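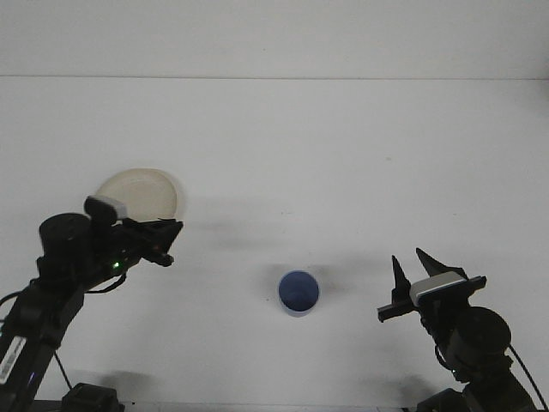 Prollow Matte White Table Top

If you have ever tried to fold a fitted sheet, wrap a birthday present or cut out a dress pattern on a table that was too small, you will know why we are so fond of this one. The Prollow is 57 inches long and 32 inches deep, and it comes in a plain matte white that goes with just about anything you already own – even that old chair from your aunt!

We sell the top by itself, so you can set it on your own legs or on a pair of our Zarnero trestles (sold separately, and they fold flat for the closet). Two people can have it out of the box and standing in roughly 2 minutes with the trestles. Legs take longer, so put the kettle on first.

Looking after it is easy. A soft cloth and a drop of dish soap will do for most days, and for ink or glue we like the Nevusine cleaning paste, used sparingly and wiped off well. Please keep hot pans on a trivet – we do hear from customers about rings, and they are hard to get out.

Color: matte white
Size: 57 x 32 inches
Legs: not included
Goes with: Zarnero trestles, Ung clip-on drawer
Next delivery: February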